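Dinesh Dissanayake
2022-11-21

Budget thread for anyone pricing a tabletop arm for kitchen tasks next year. I have been putting our January purchase request together and the arm is the easy line to fill in. Most of the trouble sits under it.

Start with the gripper. We compared the Cadell two-finger and the Skyrme. Nearly the same stroke, similar payload at the wrist. The Skyrme quote leaves out the flange adapter and the cable. Add both and the gap between the two closes to almost nothing.

Our all-in number per gripper is $2,787. That covers gripper, adapter, cable and one spare set of fingertips. It does not cover shipping or the spare controller board, which Hyun-seo Yang wants on a separate line so it can be cut without reopening the rest.

Fingertips are a consumable. Budget them that way. We plan on 15 sets for the year across all stations. Finance wanted them under capital equipment with the gripper. They wear, they get swapped, they go under supplies.

Ask for the outside dimensions of the gripper body with the cable plugged in. The data sheet drawing usually shows it without. Near a backsplash or under a hanging rail, the connector and its bend radius decide which poses you can use. 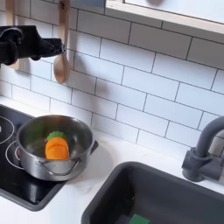
Should the spare gripper go in the first order or wait until something fails?

Put it in the first order. Fleltano quotes a long lead time on single units, and a station that is down still costs you the operator's hours.

Now the furniture. We are not building a full kitchen per station. One counter section, one cooktop, one sink, tile behind. Ji-hoon Ha priced a plain painted panel in place of the tile and the savings were too small to argue over. Tile stays.

If the sink does not need running water, say so in writing to the installer. Our first quote had supply and drain lines in it. Nobody had asked for them and they were the biggest item on the page.

Props: cheap, but give them their own line. Toy food, small pots, wooden utensils, sponges. Set aside $401 per station and let the people running the tasks choose. Do not send a purchase order through three approvals for a plastic vegetable.

Buy duplicates of every prop on the same day from the same store. Product lines change. A replacement pot with a different handle is a different task as far as your data is concerned, and you will be splitting your results over it.

Software. Ikonum charges per seat and per arm. Read both columns. We had planned for the seats only. Ah-rin Cheon caught it the week before the request was due, and we moved one station to the second half of the year to pay for it.

Service contract: skipped for the grippers, bought for the arms. A gripper can be boxed up and mailed. An arm needs someone on site, and a visit without a contract costs more than the contract.

Planning figure for throughput is 1,000 episodes per station before the first scheduled fingertip change. It is an estimate from the pilot. I would not put it in a document that leaves the building.

Order of cuts if the request comes back smaller: second spare controller board, then the extra monitor, then one whole station. Do not shave a bit off every station. You end up with several that are each missing a part.

Sólveig Hjaltested asked for the spreadsheet. I will post it once the Skyrme quote is reissued with the adapter included.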